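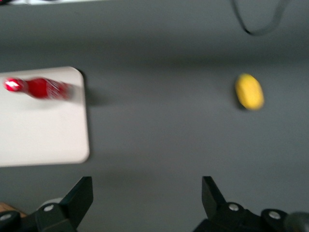 Bottle on the board, yellow one still on the table. Gripper open.

1/ People keep asking me if robots can do chores yet. I've spent since November working on one chore, clearing a table, so I'll answer for that one and leave the rest to people who know more.

2/ The job: small items are spread over a gray table. The arm picks each one up and sets it on a white board. Then a person carries the board off. That's the whole thing. My nephew did it at age four, with complaints.

3/ We ran 808 attempts on the current version. An attempt is one item, from wherever it starts to the board. If it lands on the board and stays there, it passes. If a person has to touch anything, it fails.

4/ 242 failed. So it gets 566 right, or 70 percent. In a demo video that looks great, since you only show the good ones. In a kitchen it means you are standing next to it the whole time.

5/ Of the failures, 126 were plain missed grasps. The fingers close next to the item, or they pinch the end of it and it squirts away. The rest is a mix: dropped on the way, set down half on the board, or the arm stopped and waited for help.

6/ Bottles on their side are the worst for us. They roll when the first finger touches them. Soft things are easier than I expected because they give a little and you can be sloppy about where you grab.

7/ Lighting matters more than I'd like. Subbarao Rao reran a batch late in the afternoon with the overhead lights off and the pass rate fell enough that we threw the batch out and started over. Your kitchen has late afternoons too.

8/ Speed. A single item can take up to 6 times as long as it takes me by hand. I'm not quick. When we turn the speed up, the wrist camera view smears and the grasps get worse, so for now we leave it slow.

9/ Somebody will ask about dishes. No. We don't do glass, we don't do anything with liquid in it, and we don't do stacks. Divya Bangera tried a stack of two bowls once and we spent the rest of the morning sweeping.

10/ Shop floor is a different answer. Harish D'Souza runs the packing line at Brestenier and they've had an arm moving cartons for a good while. Same carton, same spot, same lights. He says he checks on it when he gets coffee.

11/ That's the gap, as I see it. His arm knows where the carton will be. Mine has to find the thing, work out which way it's facing and then decide how to hold it. Nearly all of our trouble is in those steps. Moving the arm is the easy part.

12/ Someone asked in replies why not just use a suction cup. We did, for a few weeks. Fine on flat packaging. Bad on anything fuzzy or bumpy, and on a round bottle it depends where you hit the label seam. Went back to fingers.

13/ Another question: does it learn from its mistakes? Not by itself, not overnight. Tharun Joseph goes through the failures, sorts them, and picks which ones we collect more practice on. It's slow work and he's the reason the numbers went up at all.

14/ Cost, since three of you asked. I'm not going to post the number. It's more than a dishwasher and less than a new pickup, and the dishwasher does a better job on dishes.

15/ Where I'd use one today: sorting returns at a counter, loading trays in a stockroom, anything where a person is already nearby and a miss just means trying again. Kumaresan Varma has one on trial in the stockroom at Arero, doing trays. He's kept it past the trial date, so I take that as a yes.

16/ Where I wouldn't: a house with a toddler or a dog, or any table with something on it you care about.

17/ Next for us is the rolling problem. The plan is to come down from above with the fingers wider and close slower on the last bit. Early runs look a little better. I want a full set before I say so with a number.

18/ Muting this for the night. If you run an arm on real chores, at home or at work, post your failure count along with your video. I'd like to compare.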